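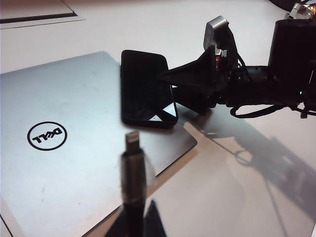
Switching off at Pletari

Dragica Golob stopped answering work messages after six in November. She runs the bookings for Pletari, a walking holiday firm with 15 guides, and for years she replied to guests from bed.

"I was tired and I was getting dates wrong," she says. "One family went to the wrong village."

Her manager, Mirsad Leka, took some persuading. He thought guests would go elsewhere if they had to wait until morning.

"We lost one booking that I know of," he says. "I can live with that."

The guides still have a number for emergencies — a twisted ankle, a missed bus — and Leka answers it himself. It has rung 5 times.

Golob now spends her evenings at a choir in Istum. She sings alto, badly by her own account, and they are learning a Mass for Easter.

"My daughter says I talk more at supper," she says. "She'd like me to talk a bit less."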